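3.2 Door-opening task

Staff at the Prollasholm records store pass through one heavy door on every trolley run. Before any change to the site, the task was modelled in simulation, and operators set the order of movements from the bench.

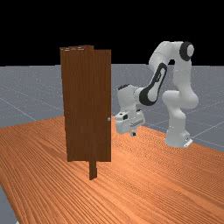
Figure 3. Simulated door and arm on the tabletop, with the gripper to the right of the door, clear of the knob.

3.3 Effect on shift work

We logged 862 simulated attempts under the Musanetti controller. Operators reviewed 56 of the failures by hand. Their work moved from pushing trolleys to checking logs and clearing faults, and three of them asked for more training in the second task. Walking time fell in the modelled roster, but time at a screen rose to 70 minutes per shift. The roster model does not cover night work.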